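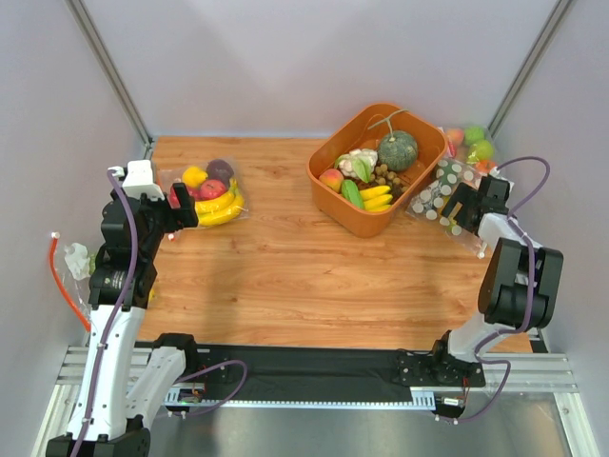 Why does my grocery order keep double-charging the delivery fee when I edit it after checkout?
Because the edit gets saved as a second order behind the scenes, and each order picks up its own fee. Cancel the edit before the cutoff and the extra fee drops off.

That's the short version support gave me. My log is below in case you're on Arton too and going nuts like I was.

Ticket opened in June, account set to the Cundport store. Fee shows twice, $64 order, I only added onions! First reply told me to clear my cache. Did that, signed out, signed back in, same two fees. Tried it on my phone, same thing.

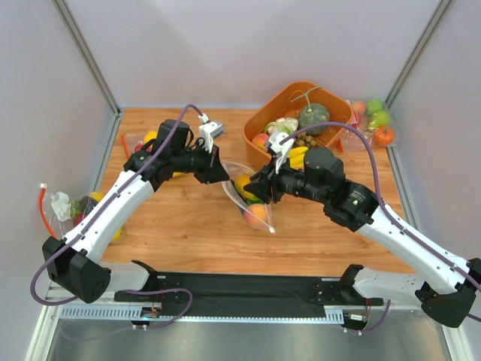

Second try, I went at it from the payment side. I pulled the Unari card off the account, put it back on, and placed a tiny test order so I wouldn't be out much if it went wrong. I picked peaches by weight (loose stuff is where my totals always go funny), and if you've got a wooden tabletop like the one in the picture just above, clear it off and lay your receipts out side by side, it really helps. Mine showed two order numbers, one ending in 1,210 (yes, with a comma, no idea why) and one with no items on it at all. Only a fee. So there's the culprit, a ghost order!

Sent both numbers to support at 4:15 pm. They came back the same evening and said the Pisharody update had changed how edits get saved. They asked me to turn off "keep my time slot" in settings and try again.
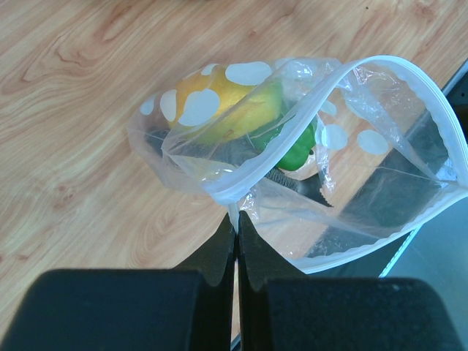
So I turned it off, placed another order, and edited it twice to be mean. One fee both times. Then I flipped the setting back on just to see, and the second fee popped right back up, so it's definitely that switch.

Refund for the old fees hit my card after I asked again. Still waiting on a real fix, they say it's in the next app version. Leaving the ticket open until then.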